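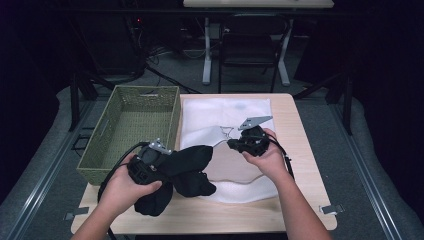 Learning to bake bread in a town with one flour

26/02/2024

So I've been in Cercombe since July and I still can't get a loaf out of this oven that I'd give to another person. My old oven was a brute that ran far too hot on the left side, and I knew it like a difficult aunt. The one in the new flat is polite and useless. You set it to 230 and it sort of thinks about it.

I started baking again after Christmas, mostly out of stubbornness. The shop at the bottom of the hill sells one strong white flour and one wholemeal that has been on the same shelf, I'm fairly sure, since I moved in. I asked if they could get rye and was told there'd been a man who wanted rye once. That was the end of the conversation.

Anyway! The first loaf was a brick. The second was a slightly wetter brick. For the third I rang Willy Verbeke, who I used to share a kitchen with years ago and who is annoyingly good at all this, and read him my recipe down the phone. He went quiet and then said, 'How cold is your kitchen?' Well. It's freezing. The window over the sink doesn't shut properly and I've been wearing a hat to do the washing up.

His advice was to forget the clock completely and let the dough sit until it had properly puffed up, even if that took all night. Mine took 9 hours. I went to bed, got up, had a look, went back to bed, and at half past six it had finally climbed up the side of the bowl and gone wobbly on top. I was so pleased I woke everybody up, which did not go down well on a Sunday.

What I've settled on for now, if you have a cold kitchen too: 500 grams of strong white, 370 of water (74 per cent, if you like doing it that way – I don't, but Willy does), 10 of salt and the tiniest pinch of dried yeast. Mix it in the evening, fold it over a couple of times while the telly's on, then cover it and leave it alone. Shape it in the morning, give it another hour or two, and bake it in the heaviest pot you own with the lid on for the first half hour. Let the pot heat up in the oven first, for much longer than you think. Mine goes in while I'm having breakfast.

The crust is still a bit pale for me. I tried a tray of water on the bottom shelf and all I got was a steamed-up kitchen and a damp cat. Next weekend I'm going to try the loaf one shelf higher, and I've been promised a bag of rye from Mrs Begum two doors up, whose sister can apparently get hold of it. If it goes wrong there'll be an awful lot of toast.

Has anybody got a good way of keeping a loaf from going stale by day three? I've been wrapping mine in a tea towel and it's going hard at the cut end. Let me know in the comments.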